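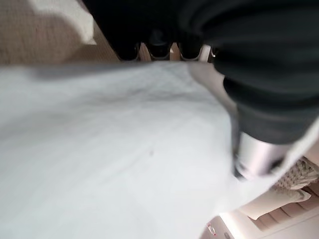
Linen first, as it took up most of the grant. Your last letter asked for fewer adjectives and more receipts, so: we spent 2,866 on bedding for the guest rooms at Birnelthorpe, out of the 3,580 you gave us. The new white is a cool one, a shade toward blue, and it makes everything we owned before look like weak tea. It also creases if you so much as glance at it, and a dark speck the size of a crumb stands out on it like a barn in a snowfield. We knew this when we ordered white. We ordered white anyway, having lived through the maroon years.

The supplier, Palumbo, delivered 46 pillowcases in one go and the sheets in what I can only call installments. The last of the sheets turned out to be cream. Palumbo describes cream as "within the white family." We have kept them for the beds in the back rooms and knocked 466 off the bill, the one negotiation of the year I am proud of.

Now to the practice sessions, your second heading. The plan said every bed would be made the same way by the end of the quarter. What we have is agreement on pillows. The case goes on with a hand at each lower corner, gets pulled down until the top is filled out, and the open end faces away from the door. Fitted sheets remain a matter of private conscience.
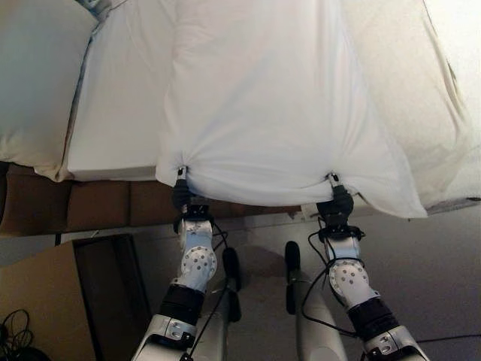
The open end gave us the most trouble. Leave too much slack and it hangs in a flap, which guests at our sister house in Skesitz apparently tuck in themselves and then mention on the comment card. We now fold it under once, flat, and move on to the next pillow before anyone has an opinion.

Still to do: the Juvholm mattress covers, which are on order and have been on order for longer than I would like to put in writing, and a linen closet with shelves deep enough for a folded sheet. The present shelves were built for hymn books.

The unspent money is for the closet. I would like your agreement to carry it over to September, when the carpenter says he is free. He said the same of last September, so I have asked for it in writing.

Submitted 18/04/2020, receipts attached in the order I found them.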